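4. Setting Up Vehicle Tax Reminders and Payments

This section covers adding vehicles to Kuven Fleet Desk, entering tax classes and rates, and scheduling registration and road tax payments. Complete Section 3 (User Accounts) first. You need the Manager or Accounts role to change anything on the Vehicle Tax tab.

4.1 Before you start

Have the following ready for each vehicle:

Registration number
Date of first registration
Fuel type
Emissions figure, if your tax authority uses one
List price when new, including factory options
Expiration date of the current tax period

Note: The list price is the published price before any discount. Do not enter the amount on the purchase invoice. In regions with a surcharge on expensive vehicles, a wrong list price will put the vehicle in the wrong class.

4.2 Adding a vehicle

1. Open Vehicles and select Add New.
2. Enter the registration number without spaces.
3. Select the fuel type. For plug-in hybrids, choose Hybrid (External Charge).
4. Enter the date of first registration. The program uses this date to choose between the first-year rate and the standard rate.
5. Enter the emissions figure as a whole number. Drop any decimal part.
6. Enter the list price and select Save.

The vehicle appears in the list with the status Unrated. It stays Unrated until a rate table is assigned.

To add more than one vehicle at a time, use File > Import. The import file can hold up to 70 vehicles. Larger fleets must be split into separate files. Rows with a missing registration date are skipped and listed in the import log.

4.3 Assigning a rate table

Rate tables hold the amounts due for each tax class. A blank table is supplied with the program. Tables for your region can be downloaded through the Elutbridge connector (see Section 7) or typed in by hand.

1. Open Vehicle Tax > Rate Tables.
2. Select Download, or select New to enter a table by hand.
3. Check the start date shown at the top of the table. It must match the first day on which the new rates apply.
4. Select Assign and mark the vehicles the table applies to.
5. Select Recalculate.

The status of each vehicle changes from Unrated to Rated. If a vehicle stays Unrated, open its record and look for a field outlined in red.

Caution: Do not delete an old rate table when new rates come into force. Refund amounts for vehicles sold or taken off the road are worked out from the table in force when the tax was paid. Mark the old table Closed.

4.4 Payment schedule

1. Open Vehicle Tax > Schedule.
2. Select Annual, Twice Yearly or Monthly for each vehicle.
3. Enter the surcharge, if your authority adds one for payment by installment.
4. Set the reminder period. The default is 26 days before expiration.
5. Select a bank account and select Confirm.

The program does not send money to the tax authority. It creates a payment entry and a reminder. The payment itself is made through your bank or through the authority's own site.

Note: Changing a vehicle from Annual to Monthly takes effect at the next expiration date. The current period is not altered.

4.5 Vehicle pictures

A picture can be attached to any vehicle record. It is shown in the list view and on printed reports.

1. Open the vehicle record and select the Picture tab.
2. Select Browse and choose a file.
3. Select Fit, then Save. 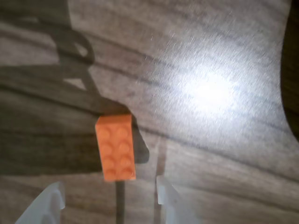
Figure 4-3. Orange brick, 2x4, on wood.

To remove a picture, select Clear. The vehicle record is not affected.

4.6 Error codes

Code 4: The rate table has no start date. Enter one and recalculate.
Code 26: The registration number is already in use. Search closed records as well as active ones.
Code 73: The emissions figure is outside the range of the assigned table. Check the figure against the registration document. If it is correct, the table is incomplete and must be downloaded again.

If an error returns after recalculation, export the log from Help > Diagnostics and send it to your support contact. Customers supplied through Hafþórsson should use the address on their license certificate.

Section revised 4 December 2021. Technical editor: Chutima Nuchit.

Continue to Section 5, Off-Road Declarations and Refunds.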